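Urkow Gaming Compact

The Urkow Gaming Compact is an agreement between the district of Urkow and its six member townships that sets the rules for licensed gambling within the district. It covers card rooms, slot machines and fixed-odds sports betting. Lotteries and charity raffles fall under separate township bylaws and are not part of the compact.

Background

Before the compact, each township issued its own permits. Fees, opening hours and machine limits differed from one township to the next, and an operator with rooms in two townships had to file two sets of accounts. A review led by Matilde Carrilho recommended a single license class and a shared register of operators. Her draft was put to voters as Measure 34 and passed in five of the six townships. Jevley, the only township to vote against it, joined two years later after a change to the revenue formula.

Licensing

Licenses are issued by the Urkow Gaming Office and run for three years. An applicant must show proof of funds, a floor plan and a named compliance manager who lives in the district. The office may refuse a license on grounds of unpaid tax, a prior revocation or false statements in the application. Appeals go to a hearing officer. The first to hold the post was Régis Moulin, who also wrote the procedural rules still in use.

A license covers one site only. The number of slot machines at any site is capped at 145, and machines in storage count toward the cap. Card tables are not capped, but each table must be listed by location on the floor plan, and the office must approve any move in writing. 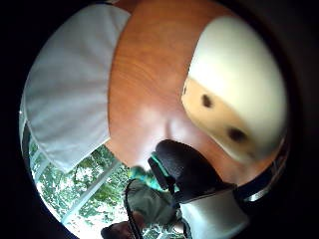 Sports betting

Sports betting was added by amendment. Bets may be taken at a licensed counter or through an account opened in person at one. The maximum single bet is $3000. Bets on school and youth events are barred, as are bets on the outcome of elections.

The first counter opened in June at the Bataineh card room, which remains the largest betting site in the district. A second operator, Branance, applied for a counter license the same year. Its application was refused, then granted on appeal with a condition that the counter stay closed on Sunday mornings.

Revenue

Operators pay a tax on net receipts, meaning bets taken less winnings paid. The district keeps a fixed share for the cost of the Gaming Office. The rest is split among the townships, half by population and half by the location of the site where the receipts were earned. Under the original formula the whole amount was split by location, which left townships without a site with no income from the tax.

Disputes

Floor Van Leeuwen, a former township clerk, challenged the machine cap on the ground that stored machines earn nothing. The hearing officer upheld the cap as written. A later proposal by Thibault Tanguy to exempt machines under repair was withdrawn before a vote.

See also

Card room
Fixed-odds betting
Measure 34 (Urkow)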